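How I clean out an old desktop (and you can too)

I've been putting this post off since January, mostly because the inside of my own computer was too embarrassing to show anyone. But my neighbor Alun Gough asked me to help with his office machine last week, and after doing his I came home and did mine, so now I have no excuse.

You don't need to be a computer person for this. I'm certainly not! If you can change a vacuum bag you can clean a desktop.

What I used

A can of compressed air (mine was over half full and that was plenty)
2 soft paintbrushes, one wide and one skinny
A few cotton swabs
A microfiber cloth
A small dish for screws
A Phillips screwdriver, in case your side panel is screwed on

Getting it open

Shut the computer down the normal way, from the menu. Then unplug it. All of it, power cord first, then the monitor, the keyboard, the printer cable you forgot you had. Once the cord is out, press the power button and hold it for a few seconds to use up any charge that's left. Take a picture of the back with your phone before you pull the cables if you're like me and can never remember which port the speakers like.

Carry it somewhere with decent light and room to move. I lay the case on its side on a table so the open part faces up. Side panels come off in different ways: some have a latch, some have thumbscrews on the back edge, and some just slide once you find the right spot to push. Don't force it. Look up your model if it's being stubborn (I spent 18 minutes on Alun's before I did that, and the answer took me two).

Before you touch anything inside, put your hand on bare metal on the case. Do it again every so often, especially if you're wearing socks on carpet. 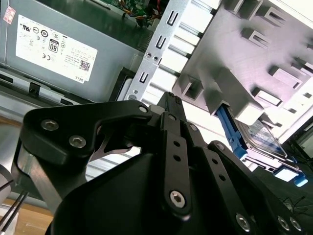 Now, the power supply. It's a closed box and it should stay closed. Please don't take the cover off, not even if you can see a whole dust bunny living in there, because the parts inside can hold a charge long after you've unplugged it. Short puffs of air through the vents are all it needs.

For everything else, start at the top and work down. Use the wide brush to loosen dust from flat areas and the skinny one to get between things. Then the air, in quick bursts, with the can held upright. When you get to a fan, hold the blades still with a finger or a swab before you blow on it. They'll spin like crazy otherwise, and that's hard on the bearings.

Leave the cables plugged in where they are unless one is really in your way. You can nudge a bundle aside with the handle of the brush, clean behind it, and let it go back. While you're there, give each connector a gentle press to make sure it's seated.

Wipe down the panel and the outside with the cloth, barely damp, and let it dry before you put the panel back on. Then plug everything in again and turn it on. If it won't start, unplug it, open it back up and check for a connector you bumped. That's been the problem every time for me.

I do this twice a year now. Guilan Liang asked in the comments on my keyboard post whether a regular vacuum would work instead, and I'd skip it, since the hose can build up static. The brush and the canned air are fine.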